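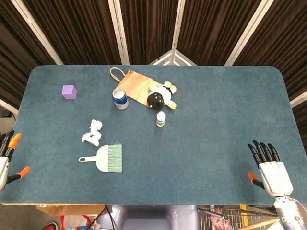 Ticket 306: Start check refused on the Sandhu table, "object contact" and "hand not confirmed"

Status: Resolved, one follow-up left open
Product: Cikgate start check, with the Nakance tabletop rules switched on
Priority: Normal
Opened by: Sandhu bench
Answered by: Gunine support desk

Opened, 08:50

Good morning, and thank you in advance for your patience with a long message. We do tidying work on the big teal table, and since we switched on the Nakance rules in January the start check has become rather fussy with us. Out of our last 36 starts it has refused 11. When it refuses, the arms stay powered but won't move, and the log gives one or both of these lines:

object contact at start, two items
hand not confirmed, left

The layout is our usual sort of muddle: purple foam cube, drink can, paper bag, the yellow and white soft toy, little white bottle, a crumpled tissue and the hand brush. Nothing heavy or sharp. We had understood that a messy table was allowed, so we'd like to know whether we are breaking a rule or whether the check has got the wrong end of the stick. We have tried restarting Cikgate (twice) and wiping the camera, and neither made any difference.

Reply from support, 09:35

Good morning, and please never worry about length, it saves us asking. You're right that a messy table is allowed. The rules don't mind clutter at all, but they do mind one item holding up another at the moment of starting, unless the layout has been declared as stacked. On your table the soft toy is lying partly on the paper bag. To the check, that is a stack. If the arm pulls the bag, the toy goes with it, and the force limits for single items no longer mean very much.

Could you tell us two things?

1. Which layout type is chosen on the Cikgate start page, "spread" or "stacked"?
2. Have you changed the rest position of either hand since the rules came on?

Sandhu bench, 10:10

It says "spread". I don't think any of us had noticed there was a choice, it's tucked under the task name. As for the hands, yes, we moved the left one outwards a little while ago to leave more room for whoever is laying things out. The right one is where it always was, down towards the near corner.

Reply from support, 10:40

Lovely, that explains the pair of them. Please do these in order, with the arms in hold and the stop button within reach of the person doing the typing.

Step 1. On the start page, change the layout type to "stacked". This brings in the slower first move and the lower grip limit, so the first pick will look a bit sleepy. Leave it like that.

Step 2. Bring the left hand's rest position inwards until the whole hand can be seen by the head camera, fingertips and palm both. At present only part of it is in view at the left side, and the rule asks for all of each hand. The right hand's fingers and thumb are all well in view, so leave that setting alone.

Step 3. Keep the new rest position clear of the tissue and the brush. We know this gives up some of the room you made for yourselves, sorry about that. If people need more space to lay things out, the accepted way is to use the "arms back" pose while they work, and come forward to rest only when they have stepped away.

Step 4. Run the start check with no task loaded, then again with your task. Send us both logs, even if they pass.

While we're on the subject, a word about the floor. The start check only looks at the tabletop, so it will never complain about this, but the Nakance rules ask for a clear strip of 40 centimetres along the side where people stand. You have a flattened cardboard box and a wire basket down there by the near edge, along with a bag. Please find them another home before the next run. Someone stepping back in a hurry has to have somewhere to put their feet.

Sandhu bench, 13:20

Done, all four steps. Both checks passed first time and the logs are attached. The first pick is indeed sleepy - we rather like it, the bag doesn't get yanked about. We then put the layout type back to "spread" with the toy still on the bag, just to see, and it refused again with the same contact line, so at least we know it's doing what you say.

One question from us. The brush lies very near the tissue. Is that going to count as contact one day?

Reply from support, 14:05

Near is fine. The check wants one thing resting on another, and two items side by side don't count even if they touch. Should it ever refuse a layout like that, please don't nudge things until it gives in. Save the log and send it to us.

Would you also write the layout type on your setup sheet, next to the task name? Most tickets we get on this rule come from a start page left on its first setting.

Closed, 14:30

Cause: layout type set to "spread" with one item resting on another, and left hand rest position partly out of camera view.
Fix: layout type changed, left hand rest position moved inwards.
Follow-up, still open: Cikgate to show the layout type in the refusal message. Passed to the Gunine software bench, no date yet.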